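About the Kaewmanee Manipulation Club
Students building and testing hand-held gripper tools 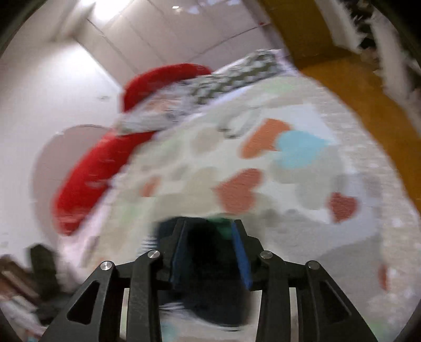
Hand-held gripper over a bed with a heart-print duvet. Household handling project, bedroom set.

The Kaewmanee Manipulation Club is the student robotics group of Fluncombe Technical School. Members design two-finger grippers, carry them by hand through everyday household tasks, and use the recordings to train arm controllers. The club meets in the workshop at 4 p.m. and is open to students in their second year and above.

Current work

The main project is household handling: bedding, cushions, clothing and small items on shelves. Members record in homes and dorm rooms. The archive holds 3,942 recordings, of which 189 are set aside for testing and never used in training. Each recording is checked for motion blur, finger visibility and a complete open-close cycle before it is accepted.

A second group works on the linkage itself. Version 70 of the drawing set is the current release — earlier versions remain in the archive but should not be printed.

Competition

The club enters the Bronness student challenge each June. Entries are scored on task completion and on the quality of the written report. Last year's report is available from the school office.

People

Ratree Khunthong, faculty advisor
Iulian Husar, linkage design
Usa Nakpan, recordings and data review
Kittipong Thongdee, controller software

Joining

New members complete a bench safety session and one supervised recording before taking a gripper off site. Tools are signed out for one night and returned before first period.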